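# Workshop Notes: Setting Up a Gripper on the Shared Bench

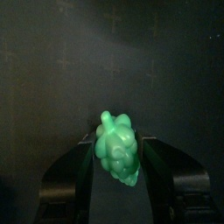
**How tightly should the fingers close on a soft or light object?**

Set the lowest force that holds the object for 3 seconds, then raise it by one step.

Members building an arm at the Cloller workshop are asked to observe the following:

- Wipe the finger pads with a dry cloth before each session. Oil from the bench drill spoils the grip.
- Begin with plastic toys, such as play fruit, before moving on to crockery.
- Fix the base with 4 clamps. The 2 supplied with the Drevari kit do not suit our thicker bench.
- Leave 300 mm clear on every side of the arm.
- Tie the wrist camera cable back before the joint is turned.

Spare pads are kept in the drawer marked Olszewski. Power to the bench is switched off at 9 p.m.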